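Drindau Oral History Collection
Progress report to the Ehlers Fund, second reporting period
Submitted 10/26/19 by Elfriede Steinbach

Work done since April

The grant pays for recording, transcribing and indexing interviews with people who worked at the Drindau spinning mill or grew up in the streets next to it. When we last reported, we had 19 interviews recorded and very few of them typed up. Recording has gone well since then. Transcription is still behind, and most of this report is about that.

All the interviews planned for this period have been held. Two people withdrew in the spring, one because of illness and one who decided she did not want her voice kept. We replaced them with a former loom fitter and a woman who ran the mill canteen for its last nine years. The canteen interview ran to three sessions and will need its own index.

Gerd Kettler has done most of the interviewing. He now sends each person a one-page list of topics a week ahead. The first interviews, done without the list, wander a good deal and took much longer to index. We don't plan to redo them.

Transcription

We have 132 hours of sound in total. Our original plan allowed six hours of typing for each hour of recording. The real figure has been closer to nine, mainly on account of dialect. Several of the older speakers use mill words that are not in any glossary we have, and the typist has to stop and ask. Gerd keeps a running list of these words and we would like to print it as an appendix to the catalog.

We tried a second typist over the summer, working from Genska, but the files came back with the dialect turned into standard speech. They had to be checked line by line against the sound and the arrangement ended in August. The hours were paid from the contingency line.

Photographs and papers

People have been generous with family material - more so than we expected. The index of loaned photographs and papers now stands at 1,604 items. Each one is scanned, given a number and returned to the owner with a signed slip. Wage books from the Skirnerell works were offered to us in September. They fall outside the area named in the grant agreement, and we would like your view before we accept them.

Storage is adequate for now. The scans are kept on two drives in separate buildings, and a third copy goes to the county archive at the end of each quarter.

Budget

Spending is within the agreed total. Travel is under budget, as most interviews were held within walking distance of the office. Transcription is over. We ask permission to move 2,000 from travel and printing into transcription, which would cover typing up to the end of the next period. No extra money is requested. A table showing the lines before and after the change went to your office by mail with the receipts.

Next period

The remaining interviews will be typed in the order they were recorded, except for the canteen sessions, which go first. A listening evening is planned in the parish hall for early spring, with short extracts and a display of the scanned photographs. Speakers will be asked again for written consent before anything is played in public.

We also need to settle the form of the catalog. Gerd favors arranging it by street, and I would prefer to arrange it by job in the mill. We will send you a sample page of each before the end of the year and would be glad of comments on both.
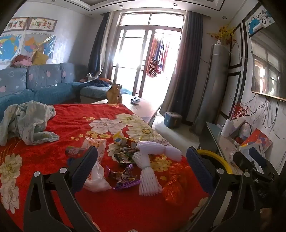

Please send any comments on the sample pages to me at the Drindau office, with a copy to Gerd. The answer on the Skirnerell wage books can come separately - the family has agreed to hold them until they hear from us.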